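Launch monitor reads every drive short, Dulwood indoor range
May 31, 2026
By Graciela Riquelme

I promised the Tuesday-style regulars and the junior coaches that I would write this one up properly, start to finish, because we've had so many half-conversations about it at the desk that I think everybody has a different version. So get yourself a coffee. It's a bit of a tale, and I've left in the parts where I went wrong in case they save somebody else an evening.

The ticket as it first came in, from Rocío Mateos, bay 2:

"Hi Graciela, the driver numbers are way down again. I'm hitting what feels like my normal shot and it's giving me 196 yards carry. My irons look fine. Cormac had a go and his came up short too, so I don't think it's only me being tired! Could somebody take a look before the long drive night?"

Thank you, Rocío, for mentioning the irons, because that turned out to be the most useful line in the whole report. For anybody new, bay 2 runs the Remeo launch monitor on the floor behind the ball, with the Skonorden software on the bay computer, and the net and screen are the Baumgartner ones we put up in April.

First try: restart and relevel

I did what I always do, which is turn everything off, have a little walk, and turn everything back on. I set the monitor back on its mark, checked the level on the screen, and hit a few wedges myself. The wedges were lovely (the numbers, I mean, not the swings). Then I asked Cormac Ó Ceallaigh to come and hit driver for me, as he's the most repeatable swinger we have, and his carry was still short. Ball speed looked like his usual ball speed. Launch angle looked right too. The spin was the odd one, way up high, the kind of spin you'd expect off a wedge from somebody having a very bad day.

I wrote "spin?" on the pad and closed up for the night, feeling pretty pleased with myself for getting that far.

Second try: range balls

Kenza Salem suggested the balls, and I was sure she'd cracked it. Our bay 2 bucket had gotten mixed up with older balls from the outdoor range, some of them scuffed nearly smooth, and a few had lost their marking dots completely. We pulled the whole lot and opened new sleeves. Kenza sat on the bench with a marker pen for most of an hour putting fresh dots on, which was very good of her, and she's owed a lunch.

The new balls helped the readings settle down. Before, we'd get one wild number and then a sensible one, and after the swap they were at least all wrong by the same amount. That sounds like no progress, but I'd much sooner chase a steady fault than a jumpy one. Cormac's driver carry was still well under what he gets outdoors.
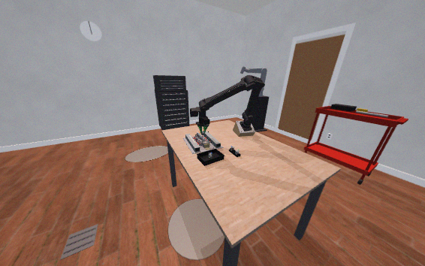
Third try: the software settings

By this point I'd gone through the Skonorden menus twice and found nothing, so I called Ilham Mahrous, who set up the bays for us originally and very kindly picked up during her dinner. She had me read every line of the session settings out loud to her. Ball type, fine. Tee height, fine. Units, fine. Then I read out the altitude and the air temperature, and she asked me to read the altitude again.

It said 0. We're up at 2000 feet here, so it should have said that, and a zero there will take a few yards off everybody. I fixed it on the spot and was ready to hang up and celebrate, but Ilham pointed out that a few yards wouldn't explain Rocío's number, and it wouldn't explain the spin at all. She was right, of course. I hit save anyway and we carried on.

Next she asked which club was selected when people hit driver. I said driver, naturally. She asked me to go and look, so I walked over with the phone, picked driver from the club list, and watched the little label in the corner. It said driver for a second and then slid back to pitching wedge. I did it four times to be sure. The bay had been treating tee shots as wedge shots and filling in wedge spin whenever it didn't get a clean read, and with a ball going that fast it often doesn't.

What fixed it

The default club was saved in the bay profile, and the profile had been locked when the junior wedge clinic finished. That was me, I'm sorry to say! I'd locked it so the kids couldn't flip over to the games screen, and then I forgot all about it. The steps, if you ever see the same thing:

1. Sign out any player who's still in the session.
2. Open the bay profile and enter the staff code. It's on the card in the desk drawer.
3. Turn off "hold club selection."
4. Check the altitude while you're in there.
5. Save, then close the software fully and open it again. Going back to the home screen isn't enough, as I found out.
6. Pick driver and wait a moment to see that the label stays put.

Testing afterward

Cormac came back in and hit a full set of 23 drivers. His best carry was 289, and he was so happy with it that he made me print the page. The spin looked like driver spin all the way through. Rocío hit after him and got her yards back, and Kenza ran through her bag from wedge up to 3-wood without a single strange reading. I also checked bay 1, as it shares the same template, and its altitude was wrong too. That's now corrected.

One thing still open: the club label in bay 2 takes longer to change than the one in bay 1. It does get there, so I'm leaving it alone until after long drive night, but please tell me if you see it slide back to wedge. Write down the time and which club you'd picked, and leave the session open if you can so I can look at it.

If you saved any driver sessions from bay 2 while this was going on, I'd ignore the carry and spin. The ball speeds should be all right to keep. I can clear the bad sessions from your account if they're dragging your averages down, just leave your name at the desk.

Status: fixed, watching the slow label in bay 2.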